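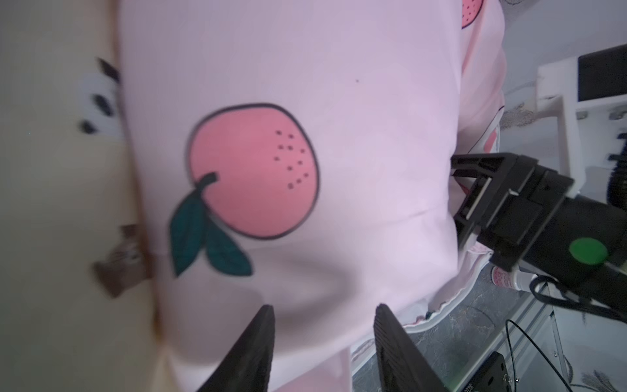 By Nandi Shabalala | 8/27/21 | Opinion

Stop grading the robot. Grade the teacher.

I mean it. Two years I've been reading demo reels and lab writeups and the same sentence keeps coming up -- "the policy failed to generalize." Ok. What was it shown? Who showed it? Were they tired? Had they had lunch? Nobody writes that part down, and then everyone is puzzled when the arm dithers over a pillow like a kid who got three different sets of directions.

Pillows are a good case, so let's stay on pillows. Soft, floppy, no fixed shape. A corner is where it is until you touch something near it. A person driving two arms by remote has to decide a hundred small things and doesn't notice deciding any of them. Which corner first. How hard to press. Whether to pinch the seam or the fat part. Whether to wait for the left hand before moving the right.

I sat down and did 23 demonstrations myself in June, over at the Ronau workshop. Soft goods, two arms. I was awful. First few I went in fast and grabbed whatever was closest. Then I got careful. Then I got bored and started doing little flourishes, a tap here, a second tap there, no reason. All of it saved. All of it, as far as the machine is concerned, is how the job is done.

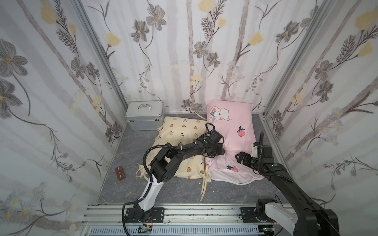 Nandi Shabalala
Columnist, writes on work and machines

So who should be teaching? My view, and I've gotten some cranky mail over it: people who do the task for a living. Hotel laundry staff. Upholsterers. Anybody who has made beds for money. Not whoever on the engineering team has a free afternoon.

The pushback is always that remote control is its own skill. True! You lose your sense of touch, mostly. You're judging cloth by eye, and it lies to you. Dumisani Msimang, who runs the teaching sessions at Potgieter, told me a new driver needs 18 hours before he keeps anything they record. He also told me the housekeepers he hired got past that mark and then kept getting better, while the engineers leveled off. Small group, one shop, I know. Still.

And pay them. Properly, by the hour and not by the episode. Pay by the episode and you get speed, and speed gets you grabbing. I'd guess a lot of the ugly, snatchy motion out there was taught by someone trying to make rent. The Meltovora set has 1347 recordings and not one line on how the drivers were paid or how long a shift ran. That's teh first thing I'd want to know.

Now teaching by hand, where you take hold of the arm and walk it through. I like it better for simple stuff. You feel the weight, you feel the joint push back. But two arms on one floppy object? You've only got 2 hands and they're both busy holding robot. Your body's in the way half the time too. So remote it is, for cloth, and I've made my peace with that.

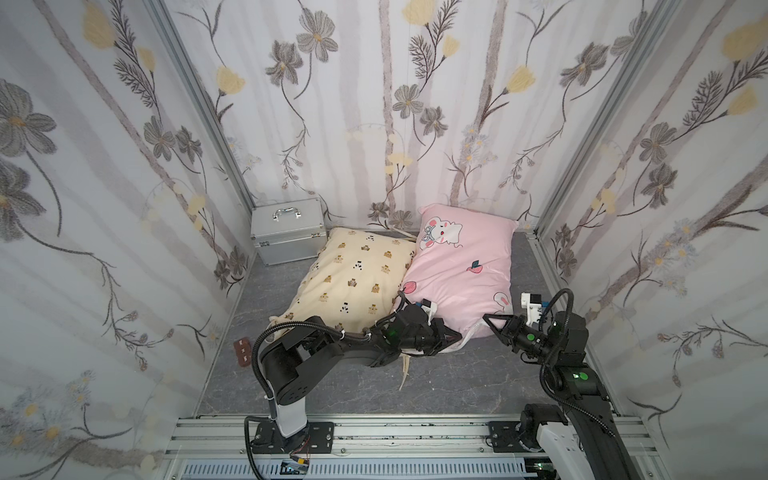 What I haven't made peace with is throwing out the fumbles. Standard practice, nearly everywhere. Driver drops the corner, session gets tossed, start over. But the drop and the recovery is the most useful minute of the day. Somebody who folds for a living drops things constantly and just picks them up again, no drama. Cut that out and you've got a robot that has never seen a mistake and has no idea what to do after it makes one.

Edel keeps theirs, to be fair. Tags them, keeps them, and asks the driver for a note afterward. One line. "Pinched too much, let go, went again from the seam." More of those please. I'd read a whole book of them.

Anyway. Put names on the data, or at least job titles. Write down the hours. Keep the drops. And if your robot is clumsy go watch whoever taught it for an afternoon before you touch the code, and bring them a coffe while your at it.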